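A Room to Practice In
Irker lets a small shop try out a robot job on screen before anybody buys a bolt. We spent a winter week with it.

My first job out of school was in a pump house, and what I remember best from it is the handwheels. There were handwheels on everything, big ones you leaned into and little ones you could spin with a finger, and every single one had its own temper. So when the people at Koppel wrote to ask if I would like to spend some time with Irker, their rehearsal software for robot cells, and mentioned that the newest add-on was all about opening and closing valves, I said yes before I had finished reading the message (and then had to go back and find out what a rehearsal software was).

The idea is pleasantly simple. You build your workspace on screen, you put a robot arm in it, you give the arm something to do, and you find out where the trouble is while the trouble is still free. Irker has been on sale for a couple of years now and is aimed at shops too small to keep a simulation person on the payroll. The valve pack is called Reller, and it arrives as an ordinary download with a handful of ready-made benches, each one with a valve, a base plate and a room to stand in. You can swap in your own parts later. I would suggest you don't for the first few days, and I say that as somebody who did.

Getting going took me most of an evening, a good part of it spent hunting for a login I had written on the back of a seed catalog. After that it was easier than I had feared. The library of arms opens down the left side of the window, you pick one, you drag it to the table, and there is your cell, shadows and all.
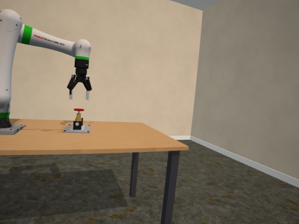

What took me longer was learning to think about the approach. A person turning a small wheel just reaches over and turns it. An arm has to be told where to wait, how far above to wait, how wide to hold its fingers and from which side to come down, and Irker asks you for all of this in a plain little form that reads like something you would fill in at the dentist. I liked the form. I have used programs that made me feel I ought to have taken a course first, and this one kept letting me put in a wrong number and then showing me, quite gently, what the wrong number did. On my second evening it was the forearm height, and I drove the fingertips straight into the rim. The program stopped the run, marked the contact and offered to back up to the last safe pose. I took the offer.

By the third evening I had a run that came down cleanly, gripped, turned, let go and rose again, and I am not too proud to tell you that I called my family in from the kitchen to watch it. They were polite about it.

There is a good camera tool, too. You can place a view more or less anywhere you like and keep several of them open, and I found I did nearly all my fussing from a steep close view over the bench, where you can judge how the pads will meet the wheel. The wide view is for showing your boss. The close one is where you find out that you have set the fingers a shade too far to one side, and that from the wide view you would never have known.
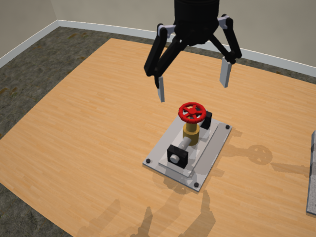

By Lorna Tibbets

Now for the money, as this is the part everybody turns to first anyway. Irker costs $300 a month for one seat, and the Reller pack is a single payment of $900 on top. For a hobbyist that is plainly too much. For a shop that is thinking of buying an arm, and would otherwise be guessing at table heights and reach, I think it is a fair price, and Koppel will let you stop and start the monthly part as you need it. You could pay for February, get your layout settled, and not pay again until the next job comes along. The pack stays yours in the meantime.

I did have my grumbles. The manual is thin, and in places it describes buttons that have since moved. The friction settings for the wheel (how stiff it is to turn, in other words) are tucked away three menus deep, and they matter more than anything else in the pack, at least if your valves are anything like the ones I grew up with. The stiffness goes from 1 to 7, and I would have loved some hint of what a 4 is supposed to feel like. I wrote to the help desk to ask and had a kind reply the next morning, with a short table in it that really belongs in the manual. And the program is hungry. My own laptop, which handles everything else I ask of it, got hot enough to warm my tea, so I moved the whole business to the big machine in our office and had no more bother after that.

I should say a word about Caver, the rival most readers will have heard of. I tried the two side by side for a couple of afternoons. Caver is quicker to load and has a much larger library of grippers, and if you mostly move boxes from one belt to another I think you would be happier there. It has nothing like the valve benches, though, and when I tried to make my own I gave up somewhere around the stem. Where the work is fiddly and has to be lined up from above – wheels, knobs, caps, taps – Irker is well ahead.

Does practice on screen carry over to the real thing? I can only tell you what I would trust it for. I would trust it for reach, for height and for where to stand the base. I would trust it to tell me that an elbow was going to swing through a wall. I would not take its word on an old wheel with paint in the threads, and the Koppel people said much the same when I asked them, which made me like them more. They recommend running your first real trial slowly and with a hand near the stop button, and so do I.

My trial license has a few days left on it. I have set the stiffness to 6 and moved the valve a little farther from the base, and the arm doesn't care for it at all, so that is this evening taken care of.

Irker and the Reller valve pack are sold by Koppel. Prices were correct on 31 January 2026.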